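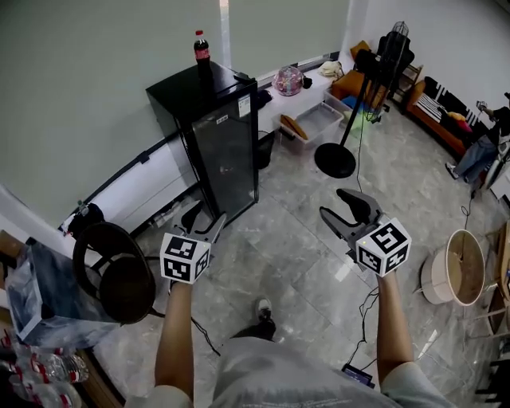 *Both grippers with their marker cubes on, cable side on the right.*

**Marker cube pose jumps on hand-held grippers, right side worse than left**

posted by **wallin_bench**, 23 February 2019

I'm putting together a pair of hand-held grippers at home for recording demonstrations. The arm that will eventually replay them is on the bench at our shared workshop and isn't part of this problem. Each gripper has a white cube with square fiducial patterns on the faces. A head-mounted camera looks down at both hands and I solve for each cube's pose per image, then apply a fixed offset to get the fingertips.

The left gripper tracks well. The right one flips. The position stays within a couple of millimeters, but the orientation jumps by a large angle for one or two images and then comes back. It happens mostly when one face of the cube is nearly square to the camera. If I roll my wrist so that two faces are visible, it mostly goes away.

What I have tried:

- Swapped the two cubes. The flipping got a little better on the right but did not move to the left.
- Reprinted the patterns on matte paper.
- Raised the camera rate. No change except more data to look at.
- Recalibrated the camera with 20 views of a checkerboard.

The room has a gray marble-patterned tile floor, and I wondered if the detector was picking up false squares from the grout lines. The right gripper also has a thin black cable under it that runs toward the floor, and the left doesn't. I hold the right one at a slightly different angle because of the pull.

Software is the Corov tracking package with default settings. Is this a detector problem or a geometry problem?

---

**Wing-sze Chou**

Geometry, most likely, with the cable making it worse.

A single flat square seen nearly face-on has two poses that reproject almost equally well. The solver picks the one with the lower error, and when the errors are close, pixel noise decides. Position is barely affected, which matches what you see. You noticed that rolling the wrist fixes it; that is the second face removing the ambiguity.

Your cube swap is useful. If the cube were bad, the fault would have followed it. It stayed with the hand, so look at how that hand presents the cube to the camera. The pull of the cable is a plausible cause.

In order:

1. Solve the cube as one rigid body. The default in many packages is to solve each face separately and average or take the best. Put all visible corners into one solve, using the measured positions of the corners on the cube. With two faces in view you should have eight corners.
2. When only one face is visible, keep both candidate poses and choose the one closer to the previous accepted pose. Don't let the solver choose by error alone.
3. Reject any orientation change your wrist can't make. I use 600 degrees per second as a hard limit. Mark rejected samples as missing and interpolate only short gaps. My limit is 7 samples.
4. Rotate the cube mount so that an edge points at the camera in your normal working posture. If I were doing only one of these, it would be this one.

Measure the printed squares with calipers. Printers scale pages without asking, and a small error in square size becomes a depth error. It won't cause flips, but you'll want it fixed before you use the fingertip offset.

On the cable: tape it to your forearm with some slack at the wrist and run it down from the elbow. Check the orientation log again before changing any software, so you know how much of the problem it was.

I wouldn't worry about the tiles. False detections from a floor pattern normally fail the ID check, and if one got through, the position would jump too.

---

**flutard_dave**

Had the same thing on my Wurero build. Turned the lights up and it stopped. Might be worth a try, could have been a coincidence. I changed the lens at the same time.

---

**benchgrinder**

Agree with the first reply, with one addition. Check that the mount itself is stiff. Mine was a printed bracket held on with one screw, and it rotated slightly every time I closed the jaws. That shows up as an orientation error correlated with jaw opening. Plot one against the other. If there's a slope, add a second screw or a locating pin.

Also write down the face IDs for each hand and give the two cubes different sets. If both carry the same IDs, the solver can mix corners from the left and right cubes when the hands come close together.

---

**wallin_bench**

Taped the cable to my forearm and the right side is down to the occasional flip. Rotated mount is printing now. The IDs are different on the two cubes, I checked. The bracket has one screw.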